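Good practice for hand-held gripper recording: what we learned and what we wrote down
Student project report, group 3: Khoa Huỳnh, Svenja Ehlers, Jhosep Cáceres
Supervisor: Nelly Restrepo

1. Why we chose rules

When we picked this project, most of the other groups wanted to train something. We wanted to as well! But the Trirkberg lab had old recordings made by three different year groups, and when Jhosep went through them he found that a lot could not be used. Fingers started half closed, markers were hidden behind a wrist, and the notes said things like "same as before". So we asked Nelly if we could write the house rules for recording with the hand-held grippers, test them on ourselves and hand over a document that the next group could pick up on day one. She said yes, as long as it fitted on two sides of paper.

2. How we worked

We recorded 200 short takes with no rules beyond the old lab sheet, then another 200 with our draft rules. Every take was one person, two grippers and one small household task at the table. Svenja and Khoa took turns as operator, and Jhosep kept the log and was allowed to shout "stop" (he enjoyed this far too much).
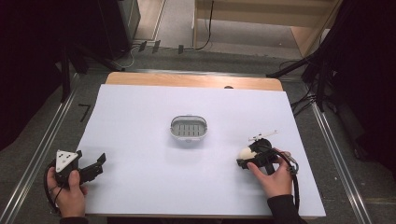
The rule we argued over longest was the starting pose. Khoa wanted a fixed one for both hands, and Svenja thought this made people stiff and slow. We settled on something in between: fingers open, markers facing up, hands still for a slow count of two, and then you begin however you like. It is a tiny change and we love it, as finding the start of a take is now so much easier.

3. Rules for the operator

Sleeves down to the wrist, no watches or rings.
Keep the cable on the outside of the hand and leave slack before lifting.
If you drop something, finish the take and mark it as a drop. Do not delete it.
Swap operators after 14 takes, even if you feel fine.

The last one came from Khoa's sore thumb.

4. Rules for the equipment

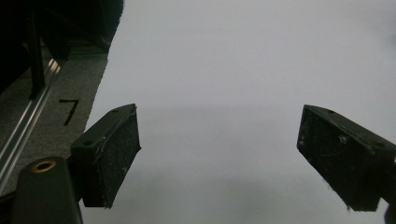 Looking after the fingers got its own section after a chat with Eusebio Escobar, the lab technician. He asked when we had last wiped them, and we had no answer. Our rule is now a dry, lint-free cloth at the start of each session and again at every operator swap, with a tick in the log. Worn finger pads are reported, never swapped halfway through a session, so that one session always means one set of pads.

5. What we would still like to do

We only tested the rules on three people who wrote them, which is a weak test. In September a new group starts, and we hope they will try the sheet cold and complain about it loudly. We would also like a proper rule for left-handed operators. The two-page sheet is in the lab folder, next to the blank log.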